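Notes for week 4, 2022-10-01
Course: Materials in the Small Workshop (Despina Furtună)

**Storing short stock**

Every workshop collects short pieces. They are too long to throw away and too short for the main rack. At Plirnby the students once kept all of them in one corner, and after one winter it was quicker to cut a new piece than to find an old one.

Please read chapter 9 before the next meeting. The main terms are:

- *stock* – material as it comes from the supplier
- *offcut* – what stays after the part is cut
- *minimum useful length* – the shortest piece which the shop agrees to keep 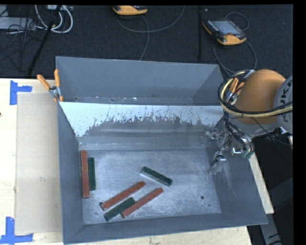

The minimum useful length is a decision of the shop and it should be written on the wall. Eetu Rissanen uses 83 mm in his own shop in Hitesbridge. This number comes from the jaws of his saw, so do not copy it for your shop without checking.

Color marking is a different question. A color can tell the material or the size, but it should not tell both. If you paint the end of the bar, always cut from the other end. Students forget this in the first month, and then the mark is lost with the first cut.

**Homework**

1. Choose one material and propose a minimum useful length for it. Explain in 10 lines or less.
2. Compare the Nurmi and Plonis marking charts (copies are in the folder). Which one would you use for mixed stock?

Bring the homework on paper.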